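Pedow Tidy Set
Data card, version 2
Last updated 8 April 2023

Summary

Pedow is a set of 404 short clips of people putting things away at home with a hand-held gripper. It is meant for training and testing policies on one chore: picking up soft, loose items and getting them into or out of a container. The set is maintained by the Drorel group.

Why this chore

We wanted to know whether a machine can clear up a living room yet. With our current policies the answer is no. Hard toys and blocks go well. Plush, yarn and thin plastic do not. They change shape when squeezed, and they hide whatever is lying under them.

Contents

clips/ one folder per clip, video and gripper width
labels/ item type, start and end of each grasp
splits/ train, validation and test lists
tools/ loader and a script for checking files

The clips come from 6 homes. No home appears in more than one split.

Baseline

We ran the Vultia policy on a fixed arm, with 10 tries per item. Plush toys were lifted in most tries but often dropped over the rim. Yarn was the worst item by far, usually because one finger pushed it away before the other closed. A person using the same kind of gripper rarely fails on either.

Typical clip

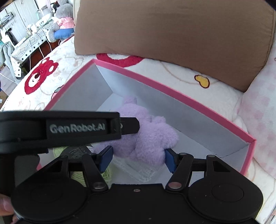
Photo: Drorel / Pedow Tidy Set, training split

The label for a clip like this covers the lavender plush toy only. The pale green yarn and the clear plastic bag in the box get an item type but no grasp times. Patterned fabric, such as the bear blanket under the box, is labeled as background.

Known problems

Clear plastic is often missed by the item detector. Lighting was not controlled. Gripper width drifts in 2 of the homes, and a fix is planned for July.

License

Free for research use. For anything else, write to the Preda data desk before downloading.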